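Subject: Re: [tables] Printed cloths for the toy afternoon

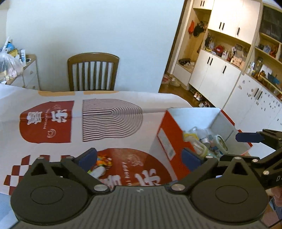
The white printed cloth on the dining table, with small toys and the red box.

Somtochukwu Okonkwo wrote:

> I propose we order the printed cloths for all the tables in October. They
> look cheerful, they hide the scratches, and Kivness say they will do 22 of
> them for 300 all in. The children can sort the toys by the shapes on the
> cloth, so we would not need the paper mats any more. Any objections?

One or two, yes.

I have nothing against the cloth as a cloth. The dark red arches are handsome, and so are the big white characters. But I don't see how anyone sorts anything on it. The print is far larger than the toys, and a small toy put down on a busy pattern is a toy you spend the next ten minutes looking for. We had this with the striped one from Vuorinen and it went back in the cupboard after a month.

Then there are the folds. There is one straight across the arches in the photo, and I doubt it will drop out by itself. Who is ironing 22 of these? At Jornmont we did nearly 90 napkins for the supper and I still hear about it.

The writing bothers me a little too. The characters lie sideways, and so does the line with "happy" in it, so whoever sits on the wrong side gets it at an angle all afternoon. Does anyone on the list know what the whole thing says? I would like to be told before we pay for it.

As for the red box, I'd keep that whatever we decide – a box that colour is easy to point a child towards at tidying time.

Could we try two tables first, one with the cloth and one with the paper mats, and see which gets cleared sooner? If the cloth wins I'll say so on the list.

Yi-an Cheon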